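Why I want my robot to be a bit rubbish

I've spent a good chunk of this year building an arm that picks up clothes. I want to argue that this was a sensible thing to do, which is more than most people who've seen it are prepared to say.

The usual complaint goes like this. You can sort a pile of washing in a couple of minutes with your own two hands, so why spend 967 pounds and every spare evening since September getting a machine to do it badly? Wayne Fraser put it to me more or less in those words over the bandsaw, and then stayed for an hour watching it miss. (He was quite cross when I packed up.)

My answer is that cloth is the best teacher going. If you build a robot at home, the temptation is to start with blocks. I did! Everybody does. You cut some nice cubes, you tell the arm where they are, it goes and gets them, and you feel like a genius for a fortnight. But a cube is the same cube wherever you put it. A pair of jeans is a different object every time you drop it, and whatever you learned from the last drop is only half any use to you.

So I think the hobby has got its beginners' projects the wrong way round. We hand people the tidy problem first and they come away thinking the hard part is the motors, when the motors are the bit you can buy. My shoulder joint came off a scrapped Morin plotter and it has never given me a moment's trouble. The trouble is all in the last inch, where the fingers meet whatever's lying there. 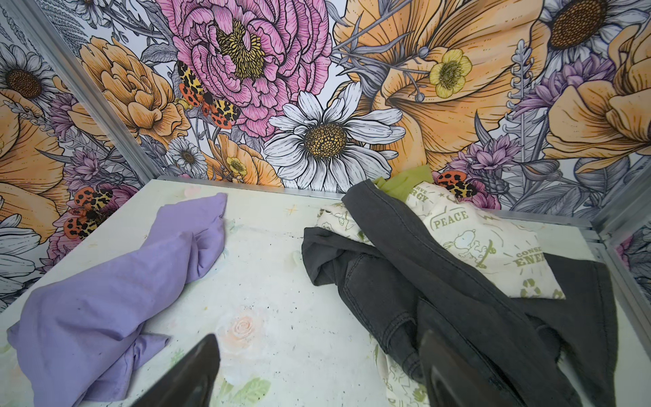
Lostine Shared Workshop - Robotics and Making Group

Take denim lying over a printed fabric. You'd think the heavy thing on top would be the easy one, and for a grab it often is, but the seams are stiff and the rest isn't, so where you pinch matters enormously. Get hold of a waistband and the whole lot comes up with it. Get hold of a loose bit of leg and you've got a handful of leg. And if you go in too deep you come up with the Snoopy fabric as well, "PEACE" banner and all, which is lovely but wasn't the plan.

Jade McIntyre thinks I should line the bin with plain white board and stop making life difficult for myself. We've argued about this a lot. Her point is that big peonies and spotted moths are a rotten background for anything trying to work out where the cloth stops, and she's right, they are. But my bedroom carpet is patterned and so is yours, probably, and so is half the stuff in anybody's laundry. If the thing only works against white board then I've built a machine for owners of white board.

I feel the same about simulation, which is where Gordon Dufour and I part company. He's run his gripper through thousands of goes on the computer without once getting out of his chair, and good luck to him. It's clever work. But his pretend trousers have never had a frayed hem, and a frayed hem is exactly the sort of thing that makes a fool of you.

My own score last week was 3 clean lifts before I had to stop and retighten a finger. Not brilliant, I know. I'd still rather have those than nearly 100 perfect cubes, because I could tell you what went on in each of them and what I'd change. Longer finger tips, for a start, and a softer close. Brittany Grewal has offered me some rubber sheet to try on the inside faces and I'm going to take her up on it as soon as I've found the decent glue.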